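Kerkolex socket cell

Last updated 11th May

The Kerkolex socket cell is a one-arm workstation for opening and emptying the CPU sockets of retired computers. It was put together by Plidico, a refurbishing firm that had grown tired of paying people to bend pins. Day-to-day upkeep falls to Estrella Manríquez, whose maintenance log is the main source for this article and its only source of profanity.

Setup

The arm works over a slotted aluminum table. Towers go on their sides with the side panel off, and the cell has no fixed fixture for them, a saving that has since been spent several times over on realignment.

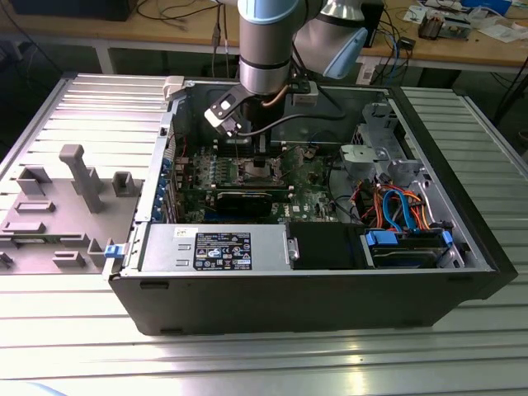
Each new case model is taught by hand. The operator walks the gripper to the socket, records the approach, and backs out along the same path. Manríquez allows 40 minutes for a case she likes and declines to give a number for the others. The Inum controller stores 175 taught positions, after which it deletes the oldest without mentioning it.

Retention levers are the usual trouble. They are springy, they differ from board to board, and a fingertip that arrives 2 mm low will push on the metal frame with great confidence.
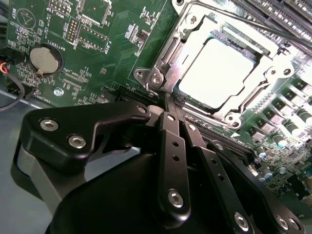 Care and repair

The finger linkages are checked every 2,000 cycles. The hex screws are tightened in the order given in the Lukoševičius manual, which contradicts itself on page two; the cell follows the second version. Fingertips are replaced as a pair. A single new one was tried in March and closed crooked for a week.

After any work on the gripper, the approach is run again at low speed over a scrap board before the cell goes back into service.
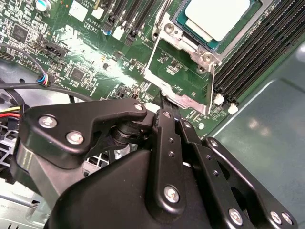
Gripper fingertip at the lower arm of a socket retention frame on a server board.

Contact the editors | © Kerkolex article contributors | Back to top
2 comments · 40 shares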